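Dowels

Print this post | E-mail this to a friend

I signed up for the Jirley robot club in October, mostly because I'd complained about it for a year and my sister told me to either go or hush. So I went. I'm still complaining, but now I have better material.

The pitch goes like this. Two people squeeze hand-held grippers and do some ordinary chore over and over. The grippers record it all, and later a robot arm is supposed to learn the chore from the recordings. The club calls this "teaching." I've taught middle school, and I'd like to see the robot that passes notes before I call it that.

Our team is Brison. The other team is Joltine, and they picked folding dish towels, which I think was smart of them. We picked putting thin wooden sticks into a foam cylinder. I voted against it. A stick has one job, which is to roll, and foam doesn't forgive you if you go in crooked. The hole gets wider and after that everything leans. I said so at the meeting and was told that difficulty counts in the judging. It does, for 2 points.

We work in a kitchen, at a round table, and the table wears a polka dot tablecloth. I raised this too. If the robot learns on polka dots, what does it do on a plain table? The answer I got was "that's generalization, we'll get to that." I've heard that answer to four different questions now and I'm starting to think it's a filing cabinet.
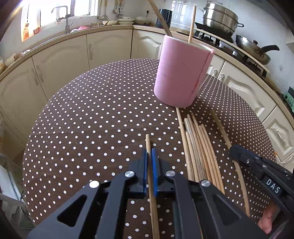

Sticks, pink foam, two grippers. Brison at work.

What I will grant is that the gripper is hard to use and I enjoyed learning it. You lose your fingertips, basically. The first night I dropped so many sticks that I stopped bending over for them and just worked through the pile. The trick is to grab high, near the tip, and go slow when the other end meets the foam. I got decent at it. Whether that means anything got into the recordings besides me getting decent is a question I'd like answered before the spring demo.

Our log stands at 129 good tries. The club handout says to aim for 1254, and it doesn't say where that number comes from. I asked. It came from last year's handout.

And "good" is doing a lot of work there. We grade our own tries. At the end of one long evening I watched us pass a stick that was standing up the way a drunk stands up. I went back through the log at home and took 43 off the total, so the 129 is after my haircut, and I wasn't thanked for it.

There's also the Jia business. Jia is the software that turns the recordings into something the arm can run, and so far the arm has run nothing of ours. It has waved. The Joltine people say theirs touched a towel. I wasn't there for that, and I notice they didn't say it folded one.

I'm going back next week anyway. I want to try thicker sticks, and I want that tablecloth off for at least one session so we can compare. I've been told to put both in writing.

Print this post | E-mail this to a friend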